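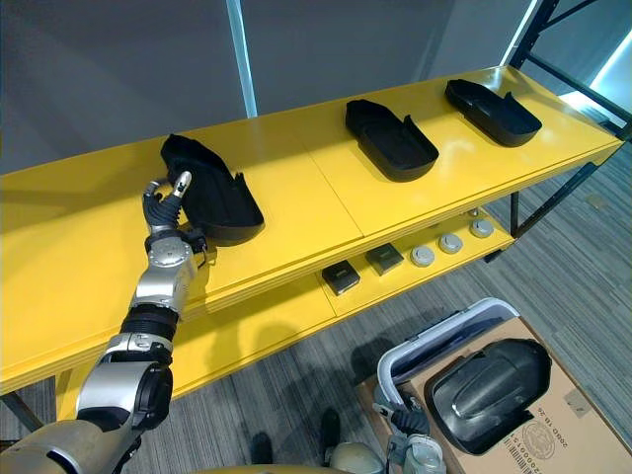 Mhairi Morrison wants me to put the headset on before we've even shaken hands. "You'll learn more in two minutes of this than in an hour of me talking," she says, and she's right, mostly because I'm terrible at it.

I've come out to Pemport to see how Zetance teaches its humanoid to move black plastic shells between a bright yellow shelf and a bin. It sounds like the dullest job in the world. I was hooked almost right away!

Morrison runs the teaching side. She came over from Moncrieff in June, where she trained people (human ones) to drive cranes. "Same job," she tells me. "You're getting somebody to stop thinking about their hands."

The operator moves, the robot copies, and every run gets saved. So far the team has 900 of them for this one task. I ask how many they need, and she laughs. "We said 225. Then we said 900. Now Dennis says 3,000, and I've stopped asking Dennis."

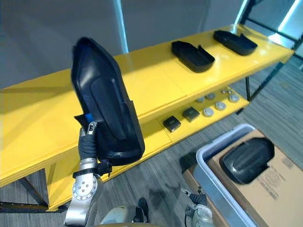 The shells are harder than they look. They're glossy and curved, and your own fingers would sort it out without telling you. "When you pick up a bowl, you don't plan it," Morrison says. "Over here you have to decide where the thumb goes. The first week I was talking to myself the whole time — left a bit, close, no, open, open!"

Dennis Rashidi, the Dennis in question, is the one who goes through the runs afterward. He's picky. He throws out anything where the operator hesitates too long, because the robot will happily learn the hesitating too. "I can tell who was driving," he says. "Fraser comes in from the side every time. Mhairi goes slow, then very fast. If I only kept Fraser's, we'd have a robot that moves like Fraser."

Would that be so bad?

"Have you met Fraser?"

I did try a few runs myself. My neck hurt, I kept forgetting which arm I was using, and I came away with a lot of respect for anyone who does this before lunch. Rashidi kept none of mine.

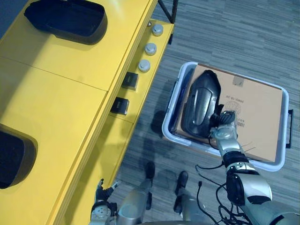

The right hand on a shell at the bin, Zetance, Pemport.

Morrison's next plan is to have new operators start with the bin end of the job and work back toward the shelf. "People want to begin at the beginning," she says, already handing the headset to the next person. "I'd like them to get good at letting go first."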